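Workshop notebook, August, 4:00 pm

Read-through of Ikura, episode 3, and I'm so happy with it! The breakup in the market finally plays as comedy (the two leads kept cracking each other up). Keith Brunton wants the jealous rival in from scene 2, and I think he's right.

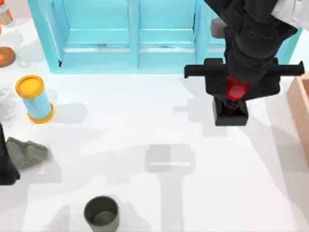
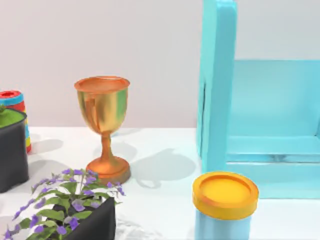
Tautahi's wedding speech still runs almost 5 minutes, so trim it before we shoot at Serninport. Love the new theme song, though, especially the second verse. Ask Keith about the Zandisero premiere.

Contact | © Ikura writers' room | Back to top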